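The Short Shelf: Loading a Compact Fridge So It Holds Temperature

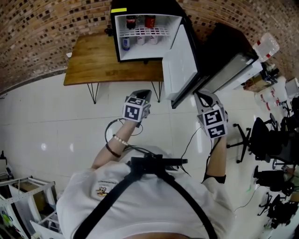
Adelino Barros
Contributing Editor, Small Appliances

A mini fridge is a box with one cold surface and very little air in it. Most complaints about the type come down to how the box is filled and where it is placed. Noise is a separate matter and was covered in the May issue.

The common compact layout has one wire shelf dividing the interior into two levels. Wire is the right choice at this size. Cold air is denser than warm air and sinks, and a solid shelf interrupts that movement unless the maker leaves a gap at the back. Owners often line a wire shelf with a paper towel or a plastic mat to stop cans from tipping. The mat does stop the tipping. It also turns the wire shelf into a solid one, and the lower level warms up.

Bottles set the shelf height. Measure the tallest bottle you keep regularly, cap included, and leave a finger's width above it. A small fridge stocked with a mix of bottles and cans can carry both on either level, provided the shelf sits where the bottles clear it. Cans are more forgiving. They can go in front of a bottle or beside it, and they stack, although a stacked can on bare wire will walk toward the door over time if the compressor vibrates.

Leave space between containers. Two cans pressed together cool more slowly than two cans with a gap, and a bottle pushed against the back wall can freeze on one side in a unit whose cold plate is located there. Keep small items at the front, between the larger ones, where they can be reached without moving anything. A long search with the door open lets out most of the cold air. The drinks themselves hold temperature far better than the air does, so a fridge kept reasonably full recovers faster than one holding a single can.

Archie Morrison, who repairs compact units at Menzies, keeps a log of service calls. Of 3,461 calls in the current log, he puts the largest share down to placement. "People want it against the wall," he says. "The heat has to go somewhere." On many thermoelectric and small compressor models it goes out the back, and a fridge pushed flush against masonry will run almost continuously. A curved wall helps a little, as a flat-backed cabinet cannot sit tight against it along its full width. A straight wall needs a deliberate gap. Check the manual for the figure, and measure from the rearmost part of the unit, cord included.

Tables are acceptable as stands if they are rigid. Hairpin legs look light but carry a vertical load well enough; side load is their weak point, and a fridge door applies side load every time it is pulled. Tighten the leg screws before the fridge goes on, and again after the first month of use. Set the feet well inside the edge of the top. The door itself may overhang, and on a narrow table it usually will when open. That is fine as long as the cabinet stays square on the wood and nothing in the door is heavy enough to tip it.

Check which way the door opens before choosing the spot. A right-hand swing needs clearance on the right, and a table end is a good place for it — the door can open fully without sweeping anything off the surface. Some cabinets have reversible hinges. Many of the smallest do not.

Wipe the door gasket on the same day each week. Monday works as well as any. Sugar from a leaking can will hold the seal to the frame and tear it, and on a unit this small a replacement gasket may cost nearly as much as the fridge.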